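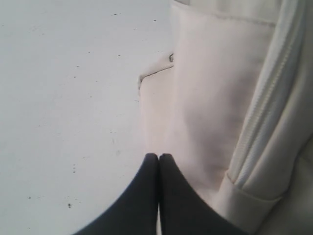 The policy we trained this semester has to decide when its own grasp is about to fail, and for most of October it was very bad at this. Our question was narrow: can a small classifier on wrist camera images predict a missed grasp on soft items before the fingers close? Hard objects were covered by last year's group, who left us good notes and a drawer of blocks. We got white padded fabric on a white table, with a white zipper running diagonally across it, and the strongest contrast available to the network was often our own black fingertips, nearly touching at the bottom of the view. The dark specks on the tabletop came a respectable second. A person finds the zipper by its fine teeth and the slight ridge they sit on. At the resolution we feed the network, those teeth are more of a rumor.

Method

We recorded 512 grasp attempts and threw out the ones where the arm controller had stopped early, leaving 487. Each attempt was labeled by hand as held or dropped after a short lift. Fabian Leitner wrote the labeling tool, which we named Dollomen, for reasons that made sense at the time. The classifier is a small convolutional network that takes one still taken before closing and outputs a single score. We split the data by item, so that nothing in the test set had been seen in training. An earlier split by attempt gave us wonderful numbers and had to be abandoned.

Results

On 428 training attempts the network fit almost perfectly, a fact we mention only for completeness. The other 59 were the test set, and there it caught most of the drops on dark fabric and did little better than guessing on pale fabric. Saliency maps suggested why. On pale items it looked at the gap between the fingertips and at specks on the table – a reasonable strategy if specks caused drops.

Adding random brightness and contrast changes helped a little. Painting out the table helped more, and it also removed the thin dark outlines at the edges of folds, so some real information went with the dirt. Raising the input size made seams and zippers easier to find but slowed each prediction enough to make the arm hesitate, and we kept the smaller size.

Limits and next steps

All labels come from one person. Another labeler should repeat at least 16 of the hardest cases before anyone trusts the borderline scores. We would also like to try a light from the side, so that folds throw some shadow – and to wipe the table.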